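Girance is a picture framing and print mounting shop. We cut, join and finish frames for homes, offices, hotels and small museums, and we teach evening classes in basic framing during the colder months. The shop is on the ground floor of a former shoe warehouse. The workshop is upstairs.

## How we started

The business began as the framing counter of an art supply store called Gitton. When Gitton closed, the counter staff took over the lease, the saws and the customer list, and opened under a new name. We still have the old Gitton mat cutter. It is used for oversized boards, and it needs a new blade holder every few years.

For the first few years we did only walk-in work: diplomas, wedding photos, posters, a lot of needlepoint. Trade orders came later, first from a law office moving to a new building and then from hotels. Trade work now takes up most of the week from September to December. Walk-in customers still get the front counter to themselves, and we don't push their orders back to make room for large ones.

## What we do

- Custom frames in wood and metal
- Mat cutting, including multi-opening mats
- Dry mounting and hinge mounting
- Canvas stretching and re-stretching
- Glass and acrylic replacement
- Repairs to corners, backing and hanging hardware
- Packing and local delivery
- On-site hanging for offices and hotels

We keep 149 moldings in stock as full lengths. Corner samples for all of them are on the wall behind the counter, and you can take up to eight home with a deposit. If nothing on the wall suits, we can order from the Oletti catalog. Ordered moldings usually add two weeks.

We don't clean or restore paintings. If a canvas has flaking paint, tears or mold, we will tell you so at the counter and ask you to see a conservator before we frame it. The same goes for old photographs stuck to their glass. Please leave them as they are and don't try to peel them off at home.

## Materials

All of our mat board is acid-free. Backing boards are sealed with tape, and works on paper are hinged with Japanese paper and wheat starch paste unless the customer asks for dry mounting. Dry mounting is permanent. It is fine for posters and most modern prints, but we won't do it to signed or numbered work.

Standard glass is included in the price of a frame. UV-filtering glass and acrylic cost extra. We suggest acrylic for anything over a bed, in a child's room or going in the mail.

## The Szczepańska Room

Classes are held in the Szczepańska Room, at the back of the second floor. It is named after the shoe company whose sign is still painted on the brick. Each class has eight places. The beginner course covers measuring, mat cutting, joining a simple wood frame and fitting the work. Students bring one piece of their own, no larger than 30 inches on the long side, and take it home framed.

There is an elevator, and the door to the room is wide enough for a wheelchair. Benches can be lowered if you let us know when you sign up.

## Our newsletter

We print a short newsletter for customers and former students. It has class dates, new moldings and a page on some part of framing or hanging. The latest one is about hanging on hard surfaces such as tile and brick. Copies are free at the counter.

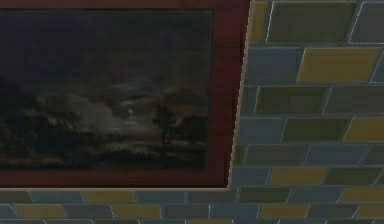 *A framed landscape painting on a tiled wall*

Back issues go as far as No. 8. The earlier ones were photocopied and we no longer have clean originals. If you have any of them, we would like to borrow them long enough to make a scan.

## Visiting and ordering

You don't need an appointment for a single piece. For five or more, please call first so we can clear the large table. Bring the work flat if you can. Rolled prints need a day under weights before we can measure them.

Small orders take two to three weeks. In August we close the workshop for one week to service the saws, and the counter stays open for drop-offs and pickups. We are closed every Sunday.

A deposit of half the price is due when you order. Finished work is stored free for 105 days. After that we charge a small monthly fee, and we will call you before it starts.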